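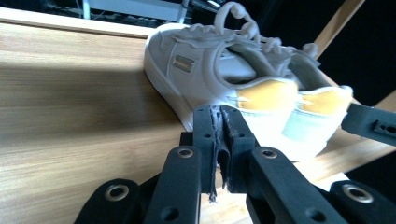
January, half past nine in the evening

White shoes. I said I would never own a pair and I have owned this pair since October, so that is what my word is worth. They have spent the whole of this evening on the table, which my mother would have had something to say about, shoes on a table being bad luck. I don't believe in that either, but I noticed that I noticed.

The business tonight was the cleaning. Dela has been on at me since Christmas about a stuff called Jundent, which comes in a tub the size of a shoe polish tin and costs more than my lunch for a week. You rub it on with a damp cloth, leave it, wipe it off. According to Dela it brought hers up like new. I asked to see them and she said she wasn't wearing them. She is never wearing them. I have come to think of Dela's shoes as something like the northern lights, reported by other people.

I read the leaflet properly before I opened the tub, all of it, both sides. It says the paste "lifts" dirt and "feeds" the leather. Leather is dead. I don't see what it would do with a meal. It also says to test it first on a small hidden area, and then doesn't say what you ought to be looking for. Colour coming off on the cloth? A hole? I did a bit down low by the sole and looked at it for a while under the lamp and it looked like shoe.

Laces first. Everyone who writes about this online says take them right out and soak them, and I didn't, because they're the thick round sort and the ends have never gone back through the holes without a fight. I loosened them and pulled them up out of the way in a great tangle and worked underneath. This is probably cheating. I may pay for it later, when I have a clean shoe with last autumn's laces in it. They didn't look bad to me, sort of greyish, but then I've lost all sense of white this evening. You stare at one white thing long enough and the wall starts to look dirty.

The thing I keep going back to is the green. There's a faint minty tint at the heel, under the yellow padding, and I cannot say for certain whether it was there when I bought them. I would swear it wasn't. I would also have sworn I bought them for 59 less than I did, until I found the receipt, so my swearing isn't up to much. I moved the lamp to one side and it looked greener, moved it to the other and it was hardly there. Three possibilities as I see it. It was always there, as some designer's idea of a nice touch to go with the mustard. Or it has come off something, jeans or a towel or the mat. Or it's the bulb, which is one of those new ones that make everybody's hands look like fish. I'll look in daylight before I blame anyone.

The yellow I do remember. Two patches in the collar at the back, padded, mustard, quite unnecessary as you can't see them with your foot in. The lad in the shop made a point of them. He said they "support the heel in motion". I asked what they did when it was standing still and he went to find somebody's size.

And the little metal plate on the side towards the toe. I gave that a rub with the dry end of the cloth and it has a bit of a shine, which I'll grant. It's there so that the thing looks as though it cost money. It did cost money. I don't know why I need a badge to tell me so when I have the bank.

Ebenezer rang in the middle of all this and I put him on the speaker and carried on. He was after the walk, of course. He's got hold of another of his routes, up past Opoku's yard and round by the reservoir and back down through the estate, 17 kilometres by his reckoning, and I know his reckoning. The last one was meant to be flat. I told him I was cleaning my shoes and he laughed for a good long time and asked what I was going to do about the mud between here and the reservoir. I had no answer to that and said the line was poor.

He then told me that he doesn't clean his at all. Lets it dry, bangs them together out of the back door, done. He's had the same brown pair for six years, and I'll say this for them, I have never once thought about whether they were clean. There's a lesson in that which I'm choosing not to learn tonight as I've already opened the tub.

He also wanted me to get the Stimton app, which counts your steps and sets them against everybody else's. He says he did 200 kilometres on it in the run-up to Christmas. I asked how it knew he was walking and not sitting on the bus with his leg going. He said it just knows. I'm sure it does. I know somebody who got a badge from one of those things for a day she spent churning butter at a farm museum.

Anyway, the paste. It goes on like toothpaste and smells of a dentist's waiting room with an orange in it. You wait ten minutes, and I timed the ten minutes, and I wiped. There was grey on the cloth. I was ready to be impressed, and then I thought, well, there would be. I wiped the other shoe with the same sort of cloth and plain water with a drop of washing-up liquid in it, no paste, and there was grey on that one too. So I put them next to each other and tried to tell which had been fed. I couldn't. I went out of the room and came back in to have a fresh look and I had forgotten which was which, and I had to go by the smell.

I'm going to leave it like that on purpose, left with the paste, right with the washing-up liquid, and see which one goes off first. If the left is still better at the end of February I'll tell Dela she was right, and I'll do it in front of people. I've written L PASTE on the back of the leaflet so there's no arguing with myself later.

The rubber edge was the worst of it. It runs all round and over the toe and it takes every scuff going. I did the front with an old toothbrush, which is what my father used on his for church, and that got more off than anything out of the tub. Cost of toothbrush, nothing, it was on its way to the bin. There are marks that won't shift. I tried one with a rubber, the pencil kind, and it sort of worked, or else I got tired and lowered the bar.

Wiped the table down afterwards. It's a good bit of wood, that table, lovely long streaks in it, honey and brown, and I don't look at it from one month to the next until I've put something on it that I shouldn't. I was afraid of the paste leaving a ring. No ring so far, though the leaflet has nothing at all to say about tables.

Must not forget: insoles. The Bretameck ones Dela gave me are still in the packet in the hall. They claim to have "memory". I'd settle for them being the right size.

Told Ebenezer I'd come if it's dry. He said it will be dry. He has no way of knowing that. I'll wear the old boots.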